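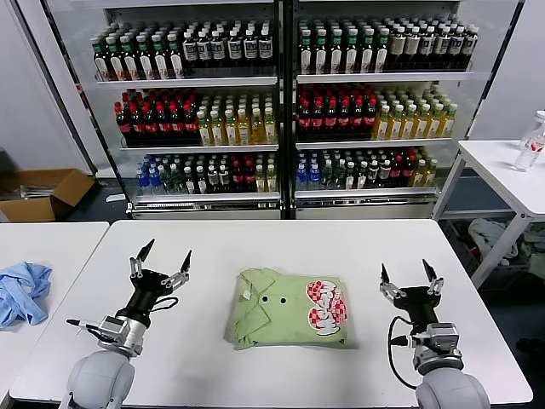
The Case for the Chair

Every bedroom I have ever lived in has had a chair that no person sits on. Mine holds jeans worn once, a sweater I have plans for, and a bathrobe that has not left since June. Magazines treat this chair as a moral failure. I would like to put in a word for it.

The trouble with tidiness advice is that it recognizes only two kinds of clothes, clean and dirty. The clean go in the drawer, the dirty go in the hamper, and anyone left holding a shirt worn for two hours to a dentist's waiting room is assumed to be lying. But most of my wardrobe lives in that middle country. It is too used for the drawer and too innocent for the wash. Where is it supposed to go?

My friend Dymphna Hegarty owns a Bramano, a slotted drawer insert that cost more than the clothes in it. Her T-shirts stand upright like files at a law firm. It is a handsome sight, and I have watched her stand in front of it for a full minute, unwilling to pull one out and spoil the row. She then wore the cardigan from the back of the door. The door, I would point out, is a chair with better posture.

I don't object to folding. My aunt Mairéad folded everything, dishcloths included, and she did it while listening to the radio and disagreeing with it. She would have been baffled to learn it was a philosophy. You folded so the drawer would close. If the drawer closed, you went and had your tea.

Somewhere in the last 20 years the drawer closing stopped being enough. Now the fold has to say something about you, and there are classes in it. I went to one. I came home able to make a sock stand up by itself, a skill the sock has never once needed.

So keep the drawers as neat as you like – I even do mine, most months. But leave the chair alone. It is the only piece of furniture in the house that knows what I will wear tomorrow, and when company comes it moves very easily into the closet.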